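About > Our story > Who we are

Nesow Upholstery & Loose Covers

Small workshop, big cutting table. We re-cover sofas, armchairs, window seats, the odd caravan. Started by Arūnas Lill in a rented garage in Nakby, one sewing machine and a borrowed steamer. Now a proper unit with heating (most days).

What we do

Loose covers, fitted covers, cushions, foam replacement, headboards. Curtains no – we get asked every week, sorry. Pētersons across the yard do curtains and do them well, tell them we sent you.

Leather repairs only if it's a small split. Full leather suites, we'll pass you on to someone better at it.

How it works

Send a photo and rough measurements. We ring back with a price range, normally same week. If you're happy we come out, measure properly, bring the swatch books. Deposit then, balance on delivery. Lead time 9 weeks at the moment, longer in the run up to December becuase everyone wants the sofa done before the relatives come. Book early!

Home visits free within 60 miles. Further than that, ring and we'll work something out.

Frames

We check every frame before any fabric gets ordered. Loose joints get glued and clamped, tired webbing replaced. If the frame's gone we'll say so, and you only pay for the visit. Some people are cross about that. Better than new cloth on a chair that won't last.

The team

Arūnas – measuring, cutting, phone
Two machinists, both here 13 years
A Saturday lad who does stripping and tack pulling

We take one trainee at a time. Place is filled just now, but write in anyway and we'll keep your name.

Fabrics

Mostly wools, linens and hard wearing weaves. Gemon range is the one people pick for family sofas, plain colours, good with dogs. You can bring your own cloth but please ask first about width and rub count, some dress fabrics just wont take it. Plain cloth and small flecks are easiest to match at the seams. Big patterns need more metres, so budget for that.
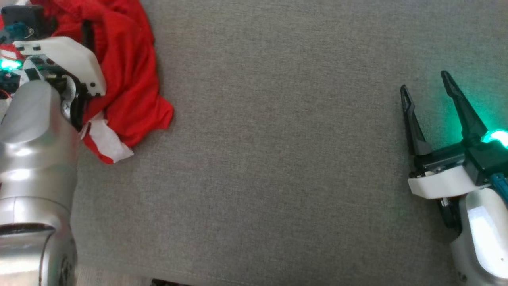

Grey woven cloth with a light and dark fleck.

Samples posted free, three at a time. Send them back when your done, please – the books are dear.

Visiting

Unit 4, behind the tyre place. Park in the yard, not on the verge. Ring the bell twice, the machines are loud. Closed Mondays.

Last updated May 15, 2024

Shares: 13 | Comments: 9

Related pages
Measuring your sofa for a quote
Foam grades, soft to firm
Caravan and boat seating
Washing loose covers
Contact us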